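Household Tips: Keeping a Two-Gripper Sorting Kit Safe on the Bed

Plodum Home Advice. Last reviewed 2023-02-01

Readers who use hand-held grippers to tidy small items have asked for guidance after a fault reported in March of last year. A Neteo gripper failed to release when its trigger was let go. The jaws stayed closed on a plastic case until the lid cracked. No injury occurred. The fault was traced to hair wound around a joint pin, which kept the linkage from returning.

Before starting

Open and close each gripper three times with nothing between the pads. The jaws should return fully on their own. If either side lags, set the tool down and disconnect the power before looking for the cause.

Remove loose hair and thread from the joints with tweezers. Scrunchies and fluffy hair bands shed fibers and should be handled last.

Wipe the pads with a damp cloth and let them dry for 30 minutes. Dust collects in the ridges and weakens the grip, and users then tend to squeeze harder than the item can bear.

While sorting

Spread a flat sheet and pull it smooth. A fold of bedding caught in the jaws is the second most common complaint received by this office.

Keep the two grippers from crossing. When both are in use, one should hold still while the other moves.

Thin plastic boxes should be gripped across the short side, near the base. Lids are not to be used as handles.

Cap all pens before they are picked up. Ink on the pads transfers to the next item and is difficult to remove.
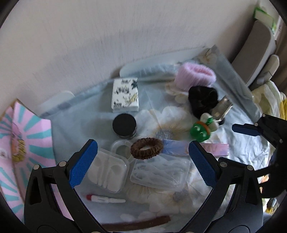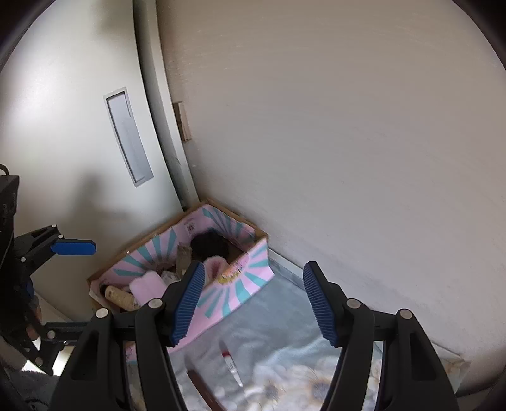
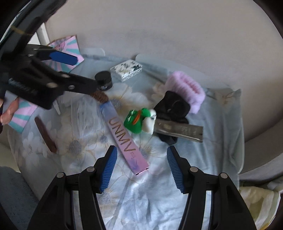 If the jaws do not open

Do not pull the item free by hand. Switch off the power, wait 50 seconds, and press the manual release if the model has one. On Neteo units built before the Ollau revision, the release is under the rear cover and requires a small flat screwdriver.

A gripper that has jammed once may be used again after cleaning. A gripper that has jammed twice should be returned to the seller. Replacement pads are sold in pairs under the Degefa name and should be changed together after 900 grips.

Store the tools with the jaws open, away from heaters and out of the reach of children.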